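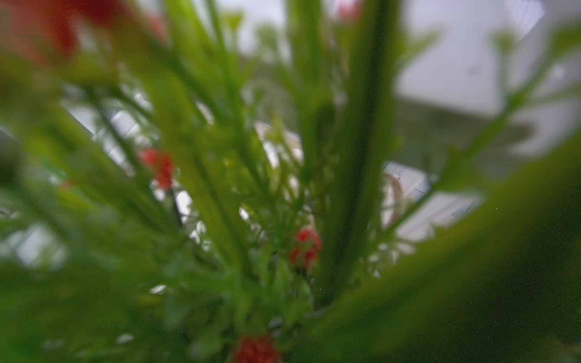 Green stems with small red flowers, seen close up.

Section 8. Preparing your Ledum touring kayak for a multi-day trip

Read this section before you load the boat for the first time. It is valid for the Ledum and for the longer Ledum 147.

1. Put the kayak on flat ground, grass or sand. Do not load it on rocks.

2. Open both hatches and check the rubber seals with your finger. If a seal has a cut, replace it with Fleltico part 3129.

3. Put the heaviest bags (water, stove, food) close behind the seat. Tent and sleeping bag go to the ends.

4. Weigh all the bags together. The maximum load is 92 kg without the paddler.

Note: Drinking water is also load. Many customers forget it in the calculation.

5. Close the hatches and pull each strap until you hear the click. Pull the strap one more time by hand.

6. Adjust the foot rests while you are sitting in the boat. Your knees should touch the thigh pads lightly.

7. Let two persons carry the loaded boat to the water. Hold it under the hull.

CAUTION: Never lift a loaded kayak by the end handles. The handles are made for the empty boat only, and damage of this kind is not covered by the warranty.

CAUTION: Do not use the deck lines for towing. For towing, use the Alcaraz belt (sold separately) and read its own instructions.

Note: For rental boats from the Wullari base, the foot rests are set back to position 1 after every trip, so step 6 must be repeated each time.

Text revised Friday, June 6, 2025.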